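Why the Folding Task Should Stay in the Syllabus

Opinion | Student Projects

It has been proposed that the autumn robotics module at Cordeiro College should drop household tasks and return to blocks and pegs. The case for doing so is tidy. Blocks can be marked fairly, and a student who has placed one knows at once whether it is straight. Cloth offers no such comfort, and the members of the Prustex project have spent a good part of the year finding this out.
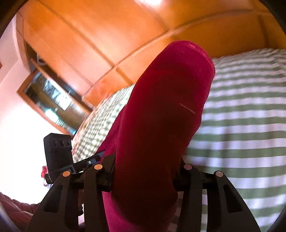
The objection most often raised is that handling garments is not serious engineering. The department should reject that view. A rigid part keeps its shape when it is gripped; a garment takes a new one each time, and the student must decide where to pinch before any program can be asked to do the same. In April the group held 1,272 recordings, of which 141 were set aside as unusable. Those failures taught more than a term of lectures on grasping – a point the students made themselves in their written reports.

A second objection concerns place. Some colleagues would prefer all work to be done at a laboratory bench, on a plain surface and under even light. Yet people fold their clothes on beds, over patterned covers, beside polished furniture that throws back the light. A method that cannot cope with checks and creases is of little use to a household.

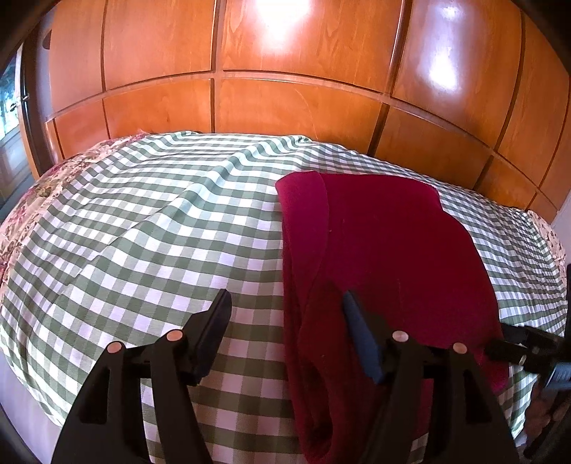 Reading time: 3 minutes (223 words remaining in print edition)

Assessment does need reform. The present scheme rewards the finished fold and gives too little credit for careful notes. Marks should be moved towards the record of each attempt, and the Zovodeck log sheets already provide a sound basis for this.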